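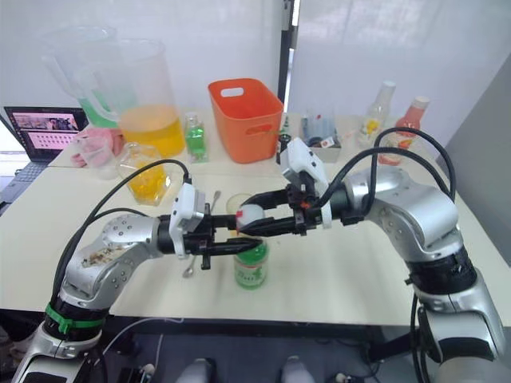
Small bottle with a green label, held by the left gripper over the white table.

Search this site Go
Print this page | Email to a friend

Plundgate Earth Science Readers: progress report, 20/12/2023

Prepared for the Varnirier fund by Meifang Yao

You asked whether the series is on track. The first title, on glaciers, is. I am less sure of the other two, and I would sooner say so now than in the next report.

The glacier book went to the printer in October. We ordered 200 copies and 109 have gone out to schools and libraries. That sounds healthy until you ask how many have been opened. Eight teachers returned the feedback card. Most liked the maps. Two said the chapter on moraines was too hard for readers new to geology, and I agree with them.

The earthquake title is behind. Kamance, who are drawing the fault diagrams, have delivered 10, and the colours don't match the key we agreed on. They say the fix is simple. I've heard that before and have held back their second payment until I see corrected proofs.

The fossil title exists as an outline. Zaki, the online catalogue we were urged to join, promised to bring in advance orders for it. So far it has brought in none, and I don't favour renewing our listing.

I can't honestly put a date on the third book. I'd ask the fund to leave its money where it is until the earthquake proofs are signed off, and to judge us on those.

This site uses cookies. Accept | Read our policy
Sign up for our newsletter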